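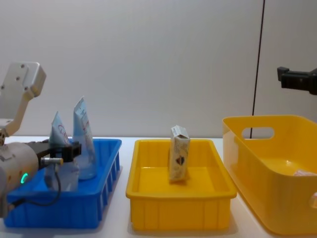 Looking after the two-arm sorting cell
Speaker notes, Basier maintenance afternoon, 19/08/2024
Slot: 36 minutes with questions. Handout at the door.

1. What the cell is for

Say who we are first. Skelitz runs the cell, Basier supplied the bench and the wiring, and I look after it day to day. The job is sorting small pharmacy goods: tubes, cartons, bottles. Two arms face each other over one white table, with a blue tray on the left, a shallow yellow one in the middle and a deep yellow one on the right.

The talk is about keeping it running. I won't cover the sorting software. The Jafri people have the next slot and will take those questions.

2. Setting out the table

The table comes first. If a tray has moved, every pick after that is off by the same amount, and it is easy to blame the arm.

We square the trays to the front edge of the table at the start of a shift. The middle tray goes down first and the other two are set from it. We used to tape the outlines on the table, but the tape lifted at the corners and trays sat on top of it, so we stopped. Now we have a plain wooden gauge, cut to length, kept on a hook under the bench.

Wipe the table and the tray floors with a barely damp cloth. No spray near the grippers.

The middle tray is shallow so the fingers can get low without touching the rim. If you replace it, measure the height of the new one before you run anything. We had a January delivery that was 14 mm taller and the first run clipped it. No damage, but we lost the morning.

3. Cables

Slow down here. Most of our stops have been cable faults.

Each gripper has a thin black cable with a connector on the gripper body. The cable needs enough slack for the wrist to turn, and that slack is a loop that can hang low over the trays. Too long and it catches on a carton. Too short and it pulls at the connector.

What we do:
Turn the wrist by hand through its full range with the power off. Watch the loop the whole way.
Check the connector is finger tight. Don't use pliers.
Run a fingertip along the cable near both ends and feel for flat spots.
Look at the loop again with the arm at its lowest point over the tray.

We change the cables every 60 shifts whether they look worn or not. Keep one spare per arm in the drawer, and write the date on the bag. 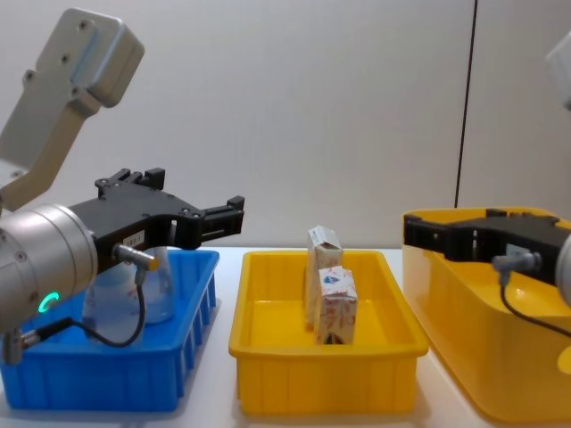
4. Grippers

Both grippers are the same model, so we keep one set of spare fingers for the pair. Check the bolts on the body weekly. Paint a line across each bolt head and on to the plate, and you can see from a step away if one has turned.

Clean the jaw faces with a dry brush. Card dust from the cartons builds up on them and the grip gets weaker. Clear bottles are the first thing to slip, so if bottles start dropping, look at the jaws before you change any settings.

After any finger change, open and close the gripper 100 times with nothing in it, then check the bolts again. It is dull but it finds a bad fit early.

5. Lights on the wrist

There is a small ring light on the wrist. On our cell green means the arm is ready, and that includes ready to move. New staff read green as safe to reach in. Say this twice. Before hands go over the table, press stop, then lock the supply at the side of the bench.

6. Log sheet

One sheet per week, one line per shift. Trays, cables, bolts, jaws, initials. The Avel site tried keeping it on a tablet and went back to paper, as the tablet was always on charge somewhere else.

Hold up a filled-in sheet. Point out the line where the same cable is noted three shifts running, and say that the third entry should have been a new cable.

7. Questions

Likely ones: cost of spare fingers (price list is on the handout), whether the arms can be serviced one at a time (no, lock off both), and how long a cable change takes (allow 14 minutes with the wrist check).

Leave the gauge and the old cables on the front table for people to handle. Collect them before the Jafri slot starts.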